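Notebook, September
Plaltham workshop, back bench and store
Hum on the Retness recordings, continued

10.15. Picked up where Rekha left off. The complaint from Vesna is that the Retness interviews are hard to transcribe because of a low buzz that comes and goes under the speech. Rekha Namboodiri had already ruled out the recorder batteries and the cards. Her note says "sounds electrical, worse in kitchens". I listened to the three worst files on the closed headphones before touching anything.

File from the farmhouse kitchen: steady buzz from the start, drops by a fair amount when the speaker gets up to fill the kettle, comes back when she sits down again. File from the chapel hall: no buzz at all for the first part, then a click, then buzz to the end. File from the boat shed: faint, and I wouldn't have noticed it if I hadn't been looking for it.

The click in the hall is probably the light switch. Kittipong did that recording and remembers it getting dark and someone putting the tubes on. He doesn't remember hearing anything on the headphones, but he also says he had one ear off so he could follow the conversation.

Asked Vesna Halilović which of the recordings she most needs. Answer: the kitchen one, for the names of the field boundaries. She can manage the hall one as it is.

Walls in the small bay are hard and flat, so nothing in there tells us much about how a voice will sound in a furnished room. Fine for buzz, which doesn't care. Keep voice tests for the store, with the blankets up.
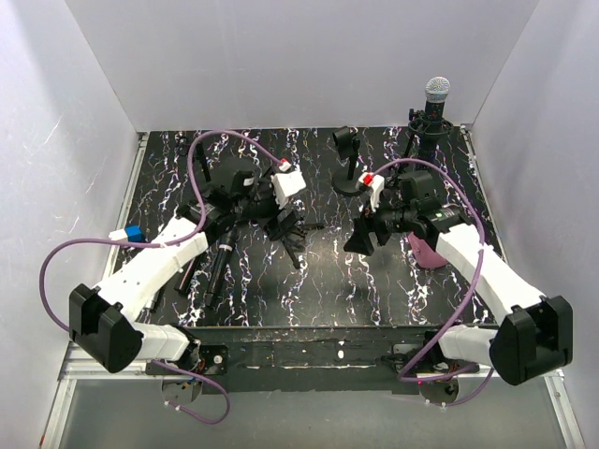
Cables

Went through the box of microphone leads that travelled to Retness. Method as before: continuity on all pins, then wiggle at both ends with the meter still on, then a listening test with the lead lying alongside a mains extension with a heater on it.

Lead 9: screen broken at the plug end. The meter showed it as good until I bent it. Resoldered, strain relief was missing so I fitted one from the drawer. Now quiet.

Lead 12: screen fine, but somebody has joined it in the middle with tape. No fault found. Cut the join out anyway and made two short leads, because it will fail one day and it'll be in somebody's kitchen.

The others are all right. A couple have stiff collars where the locking ring has been dropped. Not worth the trouble.

Rekha thinks lead 9 was on the second microphone in the kitchen, the one pointed at the husband. If so, that channel would have the buzz and the other would be much cleaner. Checked: she's right. Left channel is close to clean, right channel is bad. The file Vesna was given is both added together, so she's been getting the fault on everything the wife says as well. The wife is the one who knows the field names.

Action: send Vesna the left channel alone. Done before lunch. She rang back and says it's a different recording.

Preamps

We have two Gronura preamps and one older box with no name on it. With nothing plugged in, both Gronuras are quiet at normal gain. The older box has a hiss that rises sharply over the last quarter of the knob. We knew this.

With a microphone plugged in and the heater extension alongside, Gronura A picks up a little hum and Gronura B picks up more. Swapped the leads, same result, so it's the box. Swapped the power supplies, and the hum followed the supply. Supply B has a two-pin plug on an adaptor that isn't the one it came with. Put a proper one on order from Chávez. Until it comes, run B from its battery sled and charge overnight. Morven has labelled it.

I had half expected the hall recording to be Gronura B as well, but Kittipong's sheet says A, on battery. So the hall is the lights and that's all. Nothing to mend there. For future visits, ask about the lighting when booking, or record in daylight. Beathag Purves says there are lamps in the side room that could be carried through, and she has offered to speak to whoever holds the key.

Filtering

2.40. Tried to see how much of the hall buzz can be taken out without spoiling the speech. A notch at the mains frequency on its own does very little. What you hear as buzz is mostly the stack above it, and that goes a long way up. I took the notches up as far as 800 Hz and stopped there. By that point the buzz is nearly gone, but the vowels sound thin and there's a slight ringing after hard consonants.

Second attempt with narrower notches and fewer of them. Less ringing, more buzz. I prefer this version. Vesna was played both without being told which was which and picked the same one, though she said for transcribing she'd just as soon have the original and take a break every half hour.
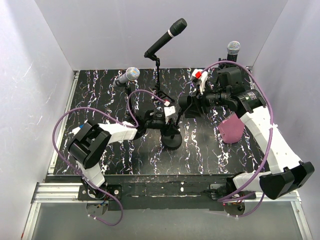 Also tried a gentle cut on everything over about 3000 Hz, to take the edge off. Made it more comfortable and less clear. The s and f sounds go, and in a dialect recording that's exactly what people will argue over later. Dropped it. Whatever we do, the untouched file stays in the archive and the filtered copy gets a different name. Last year's filtered files were saved over two of the originals and we've only got them back because Morven Gourlay keeps her own copies.

Naming for now: same file name, then an underscore and the word "listen". The worksheet says which notches were used.

Stands and handling noise

Separate from the hum, the boat shed file has thumps in it. I took these for doors at first. They line up with the speaker saying things he feels strongly about, so he's hitting the table, and the microphone stand is on the same table. A folded towel under the stand at the back bench took most of the thump away. Thick foam did slightly better but the stand leans on it.

Small table stands are handy for getting round a family at a kitchen table but every one of them carries noise from the top. The floor stand is better wherever there's room for it. Kittipong Wongsuwan would sooner not take it because it doesn't fit across his back seat. It does come apart at the collar. Showed him.

Left to do

Charge the sled for B.
Listening test on the two short leads made from lead 12, in the store this time.
Ask Beathag about the key.
Towel for the recording bag, an old one.
Write up the left-channel business on the kitchen worksheet so the next person doesn't add them together again.
Rekha to check whether any of the spring recordings used lead 9. She thinks two did. If they sound bad, try each channel alone before doing anything else to them.

4.50. Headphones back in the case, left pad is splitting.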